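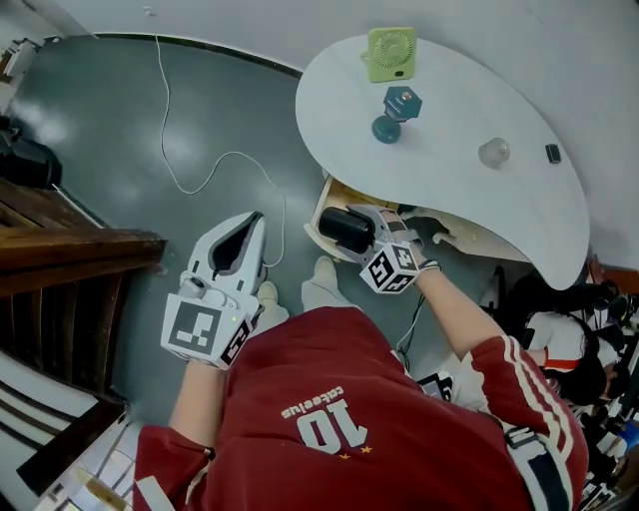 Urnberg kidney table in white, with the light wood storage under the near edge partly open

Urnberg Kidney Table
Item no. 2522
Colour: white top
In stock, sent flat in one box

I've had a soft spot for kidney-shaped tables ever since my gran's dressing table, so when Kollár added one to their Sitisum range I ordered it for my own house before I'd even put it on the site. It's still there. My daughter has moved her bits and pieces onto it and I don't think I'm getting it back!

What I like most is the outline. There's a dip where you can tuck yourself in, and then it swells out at one end, so you get a proper patch of space for a drink and your odds and ends without a corner jabbing you in the hip every time you go past. I've got a narrow landing and that matters to me more than I'd like to admit.

The storage sits under the near edge, in a light wood that stops the whole thing looking too clinical. It's for small things. Pens, chargers, hair ties, the spare keys, that kind of stuff. If you're after somewhere to keep A4 folders, have a look at the Prosano chest (it's deeper, and a good bit heavier too, so get someone to help you up the stairs with it).

Putting it together took me one evening and one cup of tea that went cold. Leave all the screws a bit slack until the top is on, then go round and tighten them. I did mine up hard as I went along, and had to undo the lot to get the last one in. 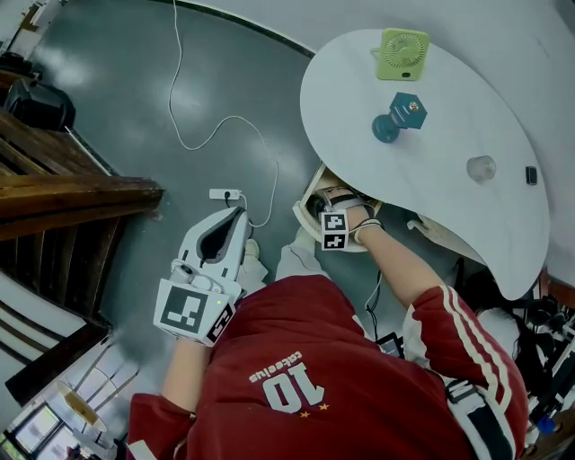 Mine has a desk fan living on it in July and a lamp the rest of the year, and both of them need a socket. There's no cable hole in the top, so the lead goes over the back edge and down to the floor. I'd measure from your socket before you choose a spot, and get an extension lead if it's a stretch. A couple of stick-on clips underneath will keep the wire from wandering.

For cleaning I use a damp cloth with a drop of washing-up liquid and dry it off afterwards. Please don't use cream cleaner or the green side of a sponge, it dulls the finish. Felt tip came off ours with a bit of patience. Nail varnish didn't, so there's a coaster over that now.

The details

Width at the widest point: 600 mm
Weight: 12 kg
Assembly: needed, screws and hex key in the box
Use: indoors only, please

Price and delivery

£100, with delivery included to most of the mainland. If you're on an island or up a very long track, drop me a line first and I'll find out what the courier wants for it.

If anything turns up chipped, send me a photo and keep the packaging until we've sorted it. Spare screws are free, just quote the item number in your message. It's me who answers them, usually in the evening once tea's cleared away.

Zdislava Vávra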